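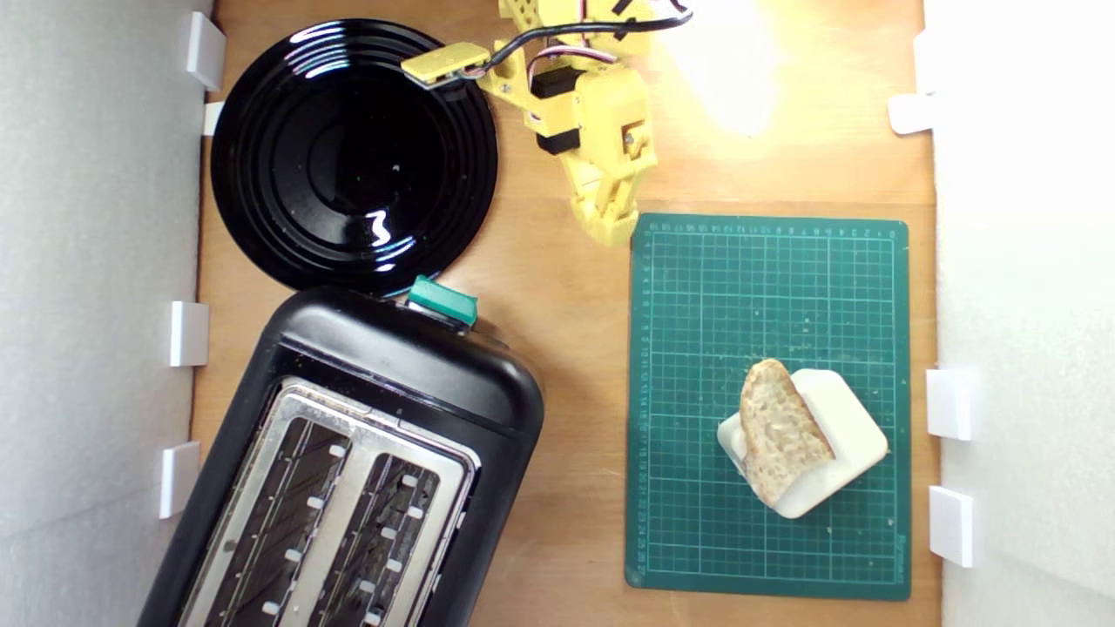 3 min read

The shells under Lastham Moor

The army left Lastham Moor with a short parade and a locked gate. It had used the ground as a firing range for two generations, and when the last battery pulled out it handed over the keys, a set of maps and a list of places where it thought the digging would be worst. The list turned out to be too short.

Lacey Tunstall has been working through it ever since. She spent her twenties in army bomb disposal and now leads the civilian clearance team on the moor, which has 20 people on it in a good season. They work in lanes marked with tape, a searcher to each lane, moving forward a stride at a time behind a detector. When the detector sounds, the searcher kneels down and digs in from the side with a hand trowel.

Most of what comes up is scrap. Fragments of casing, tail fins, fence wire, horseshoes from the farms that were there before the range. All of it has to be treated as live until someone has looked at it. "You get through a whole morning of nails," Tunstall says. "Then you get one that isn't a nail, and you've got to be just as slow with that as you were with the others."

The team has cleared 112 hectares so far. The ground closest to the village of Wragg was done first, because children were getting through the fence, and the sheep have been back on it for two summers. The wetter land along the Cuser stream is another matter. Shells sink in peat. Some of them went in at a steep angle and carried on, and a detector that works well on the dry slopes will miss a mortar bomb lying a metre and a half down in the bog.

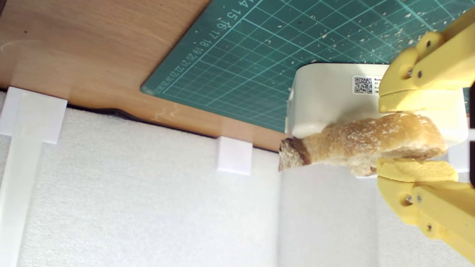
Who pays when a shell is found outside the old range?

The landowner pays for any search they ask for themselves. If something live is found, making it safe is done by an army team at public cost, but filling the hole and mending the wall afterwards falls to the owner again.

That split has caused a good deal of bad feeling in Wragg. Several farms on the east side lie outside the official boundary but well within reach of the guns that fired over them. One farmer has turned up four mortar bombs with his plough. He has been told each time that his fields are not part of the range and so are not part of the clearance, and he now leaves the bottom field as grass.

The boundary itself was drawn from the army's own maps, and these show where the targets stood. They do not show where the misses went. Older people in the village remember rounds falling short, and one woman still has a letter of apology for a henhouse. None of this was written down on the range side, or if it was, the papers have not been found.

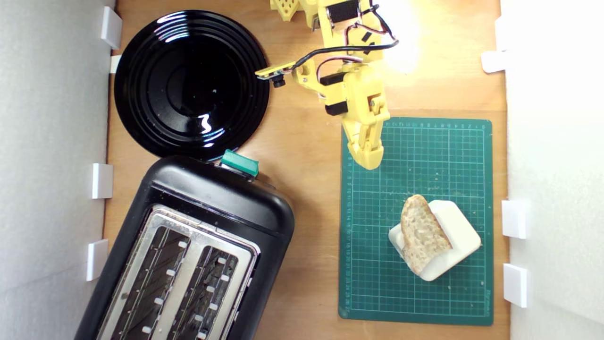 Lastham, 2020-06-27

Work started again on the moor this month after a spring in which the huts stayed shut. The lanes had grown over and the tape had to be laid out afresh, and the first ten days went on getting back to where the team had stopped. Tunstall has moved the morning briefing outdoors and sends people out in pairs who already live near each other.

The new detector has arrived as well. It is a towed frame called the Stetus, with a row of sensors slung low between two wheels, and it is meant to read deeper into wet ground than anything a searcher can carry. In its first trial on the Cuser side it marked 2000 points in an area that the hand teams had expected to finish by autumn. Each of those points will have to be dug.

Tunstall is pleased with it, on the whole. It pulls badly through heather and gets stuck on tussocks — two people have to walk beside it and lift — but it picked up a buried test shell that every hand detector had passed over. She wants to run it again over part of the cleared ground, and the idea has not gone down well with the estate, which has already let the grazing.

"I'd sooner have that argument now," she says. 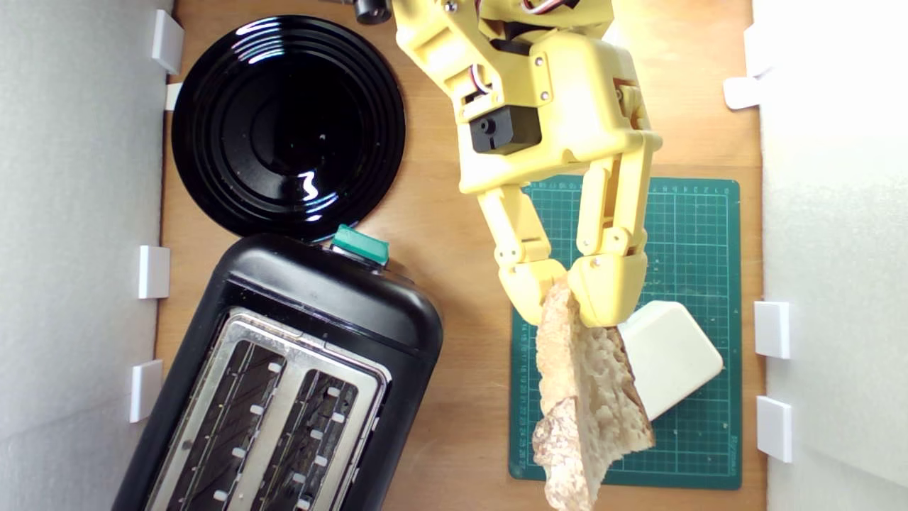
The estate's view is that cleared means cleared. It signed for the land on the strength of a certificate, the tenant signed on the strength of the estate's word, and going back over it would put both in doubt. The tenant has asked for a decision before October, when he brings the ewes down and has to settle how many to keep.

There is a case for leaving the deep shells alone. They have been there since before most of the team were born, sheep do not dig, and the peat keeps air away from the metal. But peat moves. A bad winter can strip a bank along the stream in a night, and last year a walker found a rusted nose cone standing clear of the mud beside the footbridge. The path has been shut ever since, with a detour by the road.

For now the lanes go on up the hill from the footbridge. A controlled explosion is announced in Wragg by a note on the shop door and a siren, and any house within earshot is asked to open its windows. On days when the team has something to blow up, they save the smaller finds and put them in the same pit, up to 50 at a time, under sandbags filled from the old butts.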